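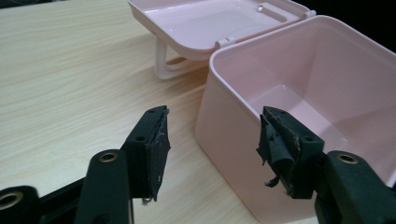 4. Fitting the Porkex coilover kit, rear axle

Home Manuals Suspension Wheels Exhaust Downloads Contact

Read section 3 before you start. The rear kit is made for cars with the standard Plerard subframe. If your car has the Wikdale subframe, the lower bushing is wider and you must order the other sleeve, part number 669.

CAUTION: Never work under a car which is held only by a jack. Use 2 axle stands on a flat, hard floor.

4.1 Loosen the wheel nuts one half turn while the car is still on the ground. Then lift the rear, set the stands under the marked points and take off the wheels.

4.2 Keep the small parts together in a box with a lid. The left and the right top nuts look the same but the thread is different.

4.3 Support the lower arm with the jack. Remove the lower bolt first, then the three nuts of the top mount inside the trunk. The old damper can now be pulled out downward.

Note: On older cars the lower bolt is often rusted into the sleeve. Put penetrating oil on it the evening before. Do not heat the bolt, the bushing is rubber.

4.4 Put the new damper in position with the adjuster facing to the back. Turn the three top nuts by hand only.

4.5 Push the lower bolt through and put on the new lock nut from the kit. The old lock nut must not be used again.

4.6 Raise the arm with the jack until it is at normal driving height. Now tighten the lower bolt to 60 Nm and after this the top nuts, see the table in section 7. If you tighten the lower bolt with the arm hanging, the bushing is twisted and will tear early.

4.7 Set both spring seats to the same height, measured from the end of the thread. The rear can be lowered by up to 60 mm. Lock the rings with the Kaplan hook wrench.

4.8 Mount the wheels and lower the car. Roll it forward and back a few times, so that the springs can settle, then measure the height again on both sides.

Note: After 900 km check all bolts again and have the wheel alignment done by a workshop. A knocking noise from the rear in most cases comes from a loose top nut.

Continue with section 5, Damping adjustment.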